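The classroom at Sondico had been a shoe store, and there was still a foot measure screwed to the wall by the door. Yolandi Pretorius taught penmanship there on winter evenings to adults who had hurt a hand. In January she had 8 students, and Seon-mi Gil was the one who came early.

Seon-mi had broken her wrist on the steps at Gillow Street. Before that she had signed things all day at a freight office, 166 forms on a bad day, and her name had been a single fast stroke with a bump in it. Now she couldn't get the bump.

"Don't write your name," Yolandi said. "Just draw a line. Let it go where it goes." 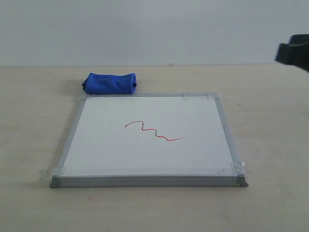
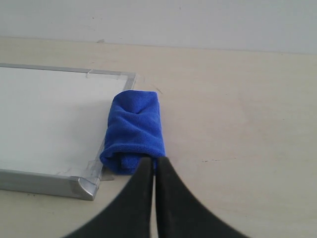 Seon-mi asked if she could stay until the bus at 7:29. Yolandi said yes and went to fill the kettle. When she came back, Seon-mi was sitting with both hands in her lap, looking at the board. It was taped down at the corners so it wouldn't slide when people pressed too hard, and the blue cloth was rolled up the way Yolandi's mother used to roll dish towels. The line Seon-mi had made that evening was red, with a run of tight wiggles in the middle and a thin tail.

"It looks like a heart test," Seon-mi said.

"Whose?"

"Mr. Heo's. My old boss. He had it stuck on the refrigerator at work." She picked up the marker and put it down again. "He called yesterday. He wants to know if I'm coming back."

"Are you?"

"He said they bought a stamp with my signature on it. The old one. They've been using it since I fell."

Yolandi poured the tea. She didn't know what to say about the stamp, so she asked what it had cost.

"He didn't say."

They drank the tea. A truck went by and the window buzzed. At twenty past seven Seon-mi put on her coat, doing the buttons with her left hand, and then she sat back down in it and uncapped the marker.

"One more," she said. "Then wipe it. I don't want to see it next week."

Yolandi held the cup for her and waited.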